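Laundry handling by machine
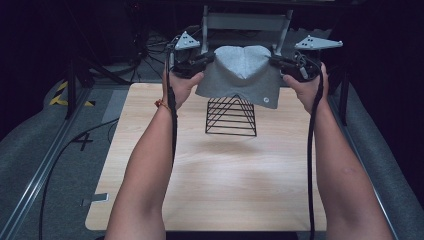
Laundry handling by machine is the name I use for everything that happens to a piece of clothing between the dryer and the drawer, when something other than a plain pair of human hands is doing it. I've been keeping this article going for a while and I still get asked the same thing, which is whether you can buy a robot that does it. Not really, not yet. Hanging is the part I find most interesting, and it looks so easy! You take a gray garment, pinch it on opposite sides, lift it up over a black wire rack and let it down. With handheld grippers, one in each hand, a person still does all the thinking, and the jaws only get to hold two little bits of the cloth. The rest hangs however it likes, and the top edge can bunch up into two soft humps like the top of a heart.

Why cloth is hard

A mug is the same shape wherever you put it. A T-shirt has no shape at all until somebody holds it, and then it has a new one each time the grip moves an inch. Most factory machines were built for parts that stay put – metal brackets, bottles, boxes – and they do their work by going back to the same spot over and over. Drop a shirt on a table twice and you get two different heaps. The machine has to find an edge or a corner in the heap, and half the time the corner is underneath.

Then there is the feel of it. My own fingers know right away if I've picked up one layer or two, and I never think about it. A hard jaw with no sense of touch has to work that out from what a camera sees, and plain dark cloth doesn't give a camera much to go on. Slippery linings are bad too, and so is anything with a hood (I have a grudge against hoods).

What has been tried

The older approach was to build a machine around the laundry. The Pendow folder was a cabinet with clips along the front, and you fed each shirt in by hand, collar first. It folded well enough, but by the time you had clipped a shirt on straight you could have folded it yourself. It didn't take socks, sheets or anything for small children. I tried one in February and got through 27 shirts before I went back to the kitchen table.

The newer approach is to have people show the task many times and let software learn from the records. Utum works this way. Its first cloth set held 824 tries at hanging and folding, and 372 of those were hanging alone. What I like about their notes is that the bad tries were kept in and marked as bad, so you can read about sleeves that caught and shirts that slid off the back.

A small shop-floor trial took place at the Tovar laundry in Dunstead, where an arm was set to pulling towels out of a bin and laying them flat on a belt. Towels are the friendly end of the job, with four corners and no sleeves. The arm managed 139 towels on its best shift, and a person at the next belt did more than that before lunch. It did keep going through the dull part of the evening, though, and the staff seemed happy to let it have the bin.

Where it stands

Washing and drying were handed over to machines long ago, and ironing flat sheets between rollers is old news in any big laundry. Sorting is partly there. Folding towels is slow but it can be done. Folding mixed clothes from a home basket is still shaky, and hanging things up neatly comes after that on my list. Putting the clothes away in the right drawer of the right room I would leave for another article – you need to open the drawer first, and mine sticks.

Last changed Jun 23, 2019

Related articles
Dishwashers, loading of
Floor-cleaning robots
Grippers and artificial hands
Ironing machines
Learning from demonstration
Pendow folder
Towel folding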